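From: list member, Golbridge
To: pullport-sidewalk list
Subject: Re: Re: Desk surfaces, and the great Ronirura oil question

> I finished the top with two coats of hardwax oil in June and it still
> grabs at my sleeves. The tin says to "buff to a soft sheen." I have
> buffed. There is no sheen. My neighbor says I should have stopped
> sanding at 120 and my other neighbor says I should have gone to 400.
> Who is right, and can I fix it without starting over?

Your neighbors are both right, which I realize is no help. It depends what went on first. If you put on two coats the way most of us put on our first two coats, meaning generously, then what you have is a desk wearing a layer of half-cured oil, and sleeves will go on sticking to it until you take some off.

What I'd do, having done it wrong on three tables and a cutting board:

Get a white pad, the non-scratchy kind. Put a spoonful of fresh oil on it and rub the whole top, a patch at a time. The new oil softens the old. Then wipe it with a dry cotton rag until the rag stops dragging, and when you think you're finished, get another rag and find out you weren't. Leave it overnight. Lay the rags out flat outdoors to dry, please. They can catch fire by themselves in a heap, and the list has already had that thread.

As for grit, I stop at 200 or whatever is nearest on the shelf. Go much finer on maple or birch and the oil has nothing to hold on to. The 400 people are thinking of varnish, or they enjoy sanding, and I don't judge.

On the question from two messages back about shapes: yes, you can oil a wavy edge, and no, it isn't harder than a straight one, only longer. The end grain will drink. Feed it first, come back in ten minutes, feed it again. A curved edge also has the advantage that no one can tell if you cut it badly. I have relied on this for years. 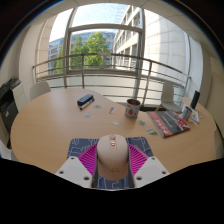 Pale wood, mouse, mouse pad.

About mouse pads, then. I'm for them, on any oiled top. The patch where your hand goes back and forth all day gets shiny long before the rest does, and after a winter you have a desk with a bald spot. The trouble is that pale wood darkens with light, so the part under the pad stays young while everything else ages. Shift the pad over a few inches now and then. I forgot to on my last desk and there is now a very clean rectangle on it that I tell visitors is a design feature.

Rubber backing I would keep off a fresh finish for a month at least. Some of it will mark. Same goes for those little feet under monitors, and for the cat's water dish, if you are the kind of household that has given up.

To whoever asked about the Gajdoš brand oil: the shop in Pullport has stopped carrying it. They had one dented can left when I was in there, priced as if the dent were extra. The Ronirura stuff is thinner and smells more of oranges, but I can't tell the two apart once they're dry. Buy the small can. It skins over once opened, and I have a shelf of big ones with a puck at the bottom.

One more thing for the original poster. If the second wipe-down doesn't cure the sleeve problem, wait two weeks before trying anything else. Or roll your sleeves up.

Still looking for a decent card scraper, if anyone has a spare. The one I lent out at the spring swap has not come home.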